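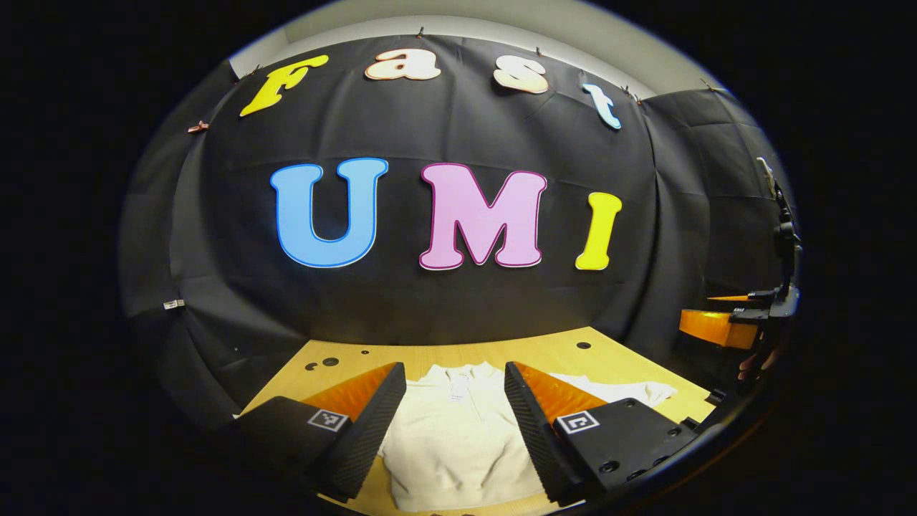

Wistora skipping rope with counter: my review after two months

I bought this rope in May, when my knees were tired of running on hard pavement and the gym in Mestska became too expensive for me. I am not a sporty person. I work at a desk and I wanted something I can do at home before breakfast.

First impression

The rope comes in a small cloth bag with two spare batteries and a paper with instructions. The handles are a little thick for my hands, but the surface does not slip, also when I sweat. You shorten the cable with a screw inside the handle. It took me 40 minutes the first time, and I had to look for a smaller screwdriver, so please do not start five minutes before your training.

The counter

It shows jumps, time and calories. I don't believe the calories. The jumps are quite correct if you keep a steady rhythm, but when you stop and start again it sometimes adds one or two. My best morning is 473 jumps with short breaks. The goal which I wrote on the fridge is 1,000, and I am still far from it.

In daily use

The cable is light and fast. For a beginner it is maybe too fast - I hit my toes many times in the first week, and it hurts without shoes. My old Laaksonen rope was heavier and slower, and I learned the rhythm better with it. On a carpet the Wistora jumps back in a strange way. On a thin mat it is fine.

The noise is acceptable. My neighbour downstairs has not complained, but I never jump before seven.

What I don't like

The small screen has no light, so in the morning I must go to the window to read it. The battery cover also opens too easily. I closed it with a piece of tape.

I would buy it again, but for a complete beginner I would take the Terkberg with the thicker cable and change later. Four stars out of five.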